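Peltholm planner gets a proper two-arm mode, and I've had a play

Well, it's finally out! The new release of Peltholm landed in August, after what felt like a very long spring of "nearly there" posts on the project forum, and the big item is the one most of us had been pestering them for: planning for two arms as a pair.

If you've used the older version with a two-arm setup you'll know the routine. You planned for the left, you planned for the right, and then you glued the two together with a pile of waits so they didn't clout each other in the middle. I had a script for the waits. It was 312 lines long and I hated every one of them (it had a section at the bottom called "misc" that I was frightened to open). I deleted it last week and made myself a cup of tea to celebrate.

The new mode treats both arms as one thing to be moved. You give it a goal for each gripper, or a goal for just one and let the other do whatever keeps it out of the way, and back comes a single path with shared timing. Erero, the firm that looks after the code, say they rewrote the collision checker to make this bearable, and I believe them, as my first attempt came back before I'd got my hand off the Enter key. My second attempt took 24 seconds and then told me there was no path at all. So, swings and roundabouts.

What went wrong the second time was my own doing. I'd left the padding round each object at the old setting, which was fine when a single arm was picking its way about but leaves no gap at all when two grippers want to be close together. There's now a separate padding value for arm against arm, and another for arm against object. Set the first one small and leave the second alone until you trust your scene model. The notes do mention this, but they mention it on the very last page, and I'm a first-page sort of reader.

Also new is the replay viewer, which I think is lovely. Every plan gets saved with the scene it was made for, and you can drag a slider along and watch both arms go through it, with the closest pair of points joined by a line that turns from green to orange as they near each other. I spent a whole evening just dragging that slider back and forth! You can keep up to 1,000 plans before it starts throwing out the oldest, and you can pin the ones you want to hang on to. I've pinned a truly dreadful one where an elbow goes all the way round the houses to move a gripper by the width of a thumb.

A few smaller bits. The Nazari bridge, the add-on that lets you feed camera data into the scene, now works without the patch everybody was passing round. Config files from version 1 won't load in version 2, but there's a converter and it coped with mine, apart from some comments it dropped. Joint limits can be set per task, so you can keep an arm on its best behaviour for one job and let it stretch for the next. And the error messages are so much better. The old one said "planning failed" and left you to think about your life choices; the new one names the two parts that would have touched. 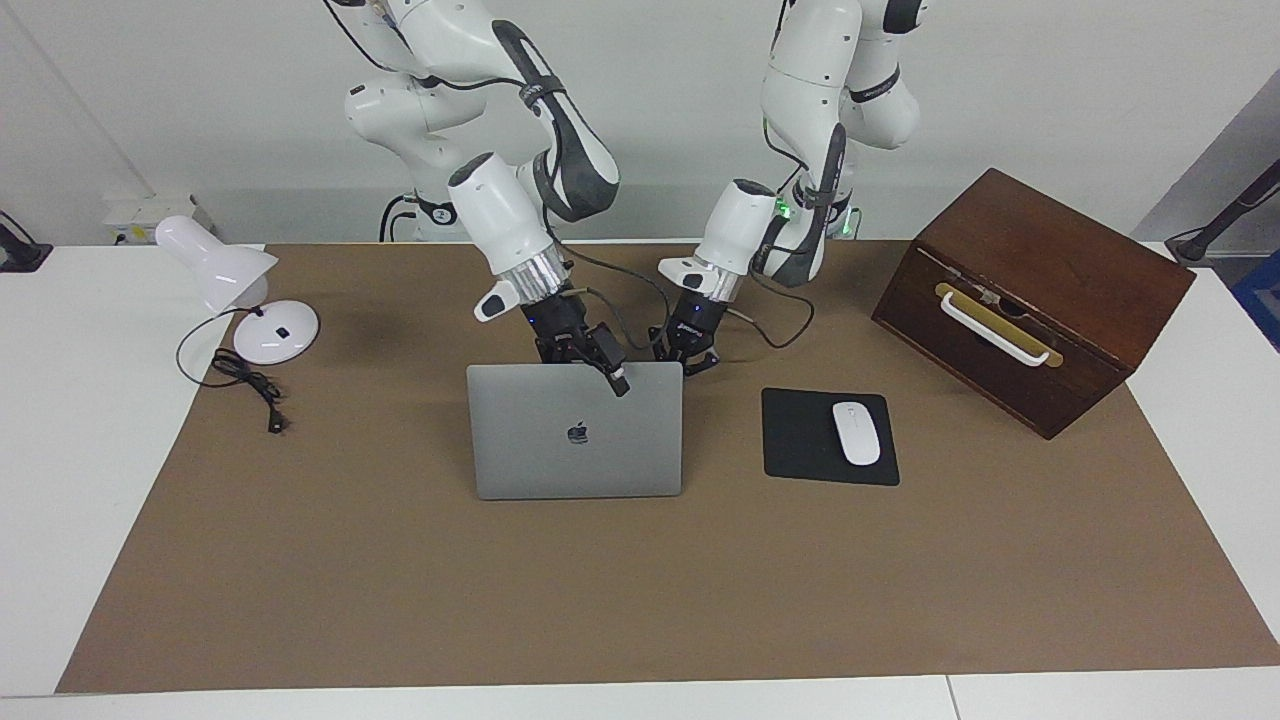 The thing I most wanted to try was the close-quarters stuff, where both grippers have business with the same object and can't help crowding each other. It's the sort of goal that used to send my old script into a sulk. An open laptop makes a cracking test for it, with both grippers hovering just over the top edge of the lid, one at an angle and the other a bit higher and further back, and that little difference in height and depth is exactly what you want the planner to be free to choose. In the old way of working I'd have typed in both poses by hand and fiddled. Now you can say "somewhere along this edge, both of you" and give it a range. A lid is also nice and thin, so if your scene model is sloppy you find out quickly. I'd put the odds and ends on the mat into the model too, the desk lamp especially, given that a tilted shade takes up more room than a plain cylinder would suggest.

Cables are still the weak spot. Peltholm has no idea that a cable exists unless you draw it in as a solid lump, and then it won't let anything near it, which is hardly better. Erero have it down as something they'd like to look at, with no date. Vamow's planner does have a go at soft things, to be fair to it, but I found it a pig to install and gave up after two tries, so I can't tell you how well it does.

Would I upgrade? If you've got one arm, there's no great hurry, although the viewer and the error messages are worth having. If you've got two, do it as soon as you've a free afternoon, and keep a copy of your old config somewhere safe first. The download is on the usual page, and the converter is in the tools folder (not the scripts folder, where I looked for far too long). I'm going to try the per-task limits next, and I'll post my padding values once I've stopped changing them.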